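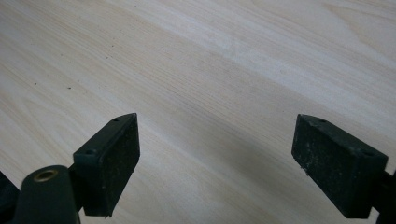

Grultberg Demonstration Program: Frequently Asked Questions

What is a demonstration?
One complete run of a task, done by you with the hand-held gripper, from the start signal to the release. The Orus arm later learns from many runs of the same task.

Do I need to know how to program?
No. If you can pick up a cup with a pair of tongs, you can do the work. Training takes one morning.

How many demonstrations does a task need?
It depends on the task. Simple pick-and-place usually gets 16 per person. The full set for the drawer task is 3,000, shared among everyone on the schedule.

How fast should I move?
A little slower than you would with your bare hand. Don't stop halfway to think. If you lose your place, end the run and start another.

What if I drop something?
Finish the run if you can pick the object up again without using your other hand — recoveries are useful. Otherwise mark it as failed on the tablet. Please don't delete it.

Should I start with the gripper open or closed?
Open, a short distance above the work surface, with nothing between the pads. Close it fully once before the first run of the day so the width reading is set.

The pads look dusty. Is that a problem?
Light dust is normal. Wipe the inner faces with a dry cloth at the start of each shift. No alcohol or cleaning spray. If objects begin to slip, ask Ettore Lo Presti for a new pair of pads.

Can I change the pads myself?
Only after Ettore has shown you how. The screws are small and strip easily.

When would I use remote control instead?
For tasks where the arm has to reach into the Drotanar cabinet. Those runs are done from the desk station, and you need a separate sign-off first. Book the station by Wednesday for the following week.

Does the gripper record sound?
No. It records video and motion only.

Who do I contact about scheduling?
Katia Villa, at the front desk until 4 p.m. Shift swaps go through her too — please don't arrange them between yourselves.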